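Musa: A Hand-Held Gripper for Teaching a Home Robot Arm
Project report, second half of the build
Wing-sze Liao, 19th December

When I wrote my first report I had a cardboard mock-up and a lot of confidence, and I'm happy to say I still have the mock-up. The plan hasn't changed much since then. Musa is a gripper you hold in your hand and squeeze, with a camera on top, so that you can show a task over and over and later train the Sadau arm on my desk to do it by itself. I wanted to build the whole thing at home, and apart from 2 long Saturdays at the Ekitz shared workshop (thank you to everyone there who lent me clamps and patience) I have.

Fingers

Most of this half went into the fingers, more than I'd like to admit. The first pair were rounded at the tips, which looked friendly but slid off anything thin. I went back to plain blocks with a flat inner face, and screw holes near the top so that I can bolt on pads later. They are black, and so is nearly everything else, because that was the spool I had.

The finger mounts used to be held by screws driven straight into the plastic, and after a few rounds of taking them apart the holes were chewed up. I now use brass threaded inserts, pressed in with an old soldering iron. My first few went in crooked — go slowly, and let the iron do the work — but the ones I've kept have been apart and together many times with no trouble.

The practice task

I picked the wire basket as my main object, partly because it was in the kitchen and partly because it's awkward. The rim is made of thick rods, the panels are fine mesh, and the loop at the corner loves to catch on things. I set out to record 200 demonstrations and have kept 38 so far. Recordings where I bumped the table or forgot what I was doing went in the bin, and there were plenty.

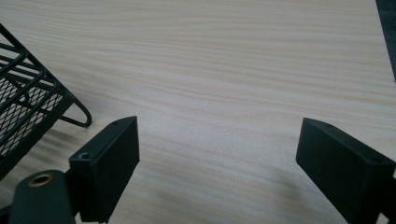
Mok thinks I should stop adding demonstrations with the basket at the left and start putting it down wherever it lands, or the arm will only ever learn one corner of the table. I resisted this for a week, mostly out of pride, and then started over with a new folder.

Still to do

The trigger spring is too stiff for a long session and my thumb has opinions about it. I also need to sort out the timing between the video and the finger position, which drift apart on longer recordings. Training on the Sadau arm starts in January, once I have enough of the new recordings to make it worth the wait.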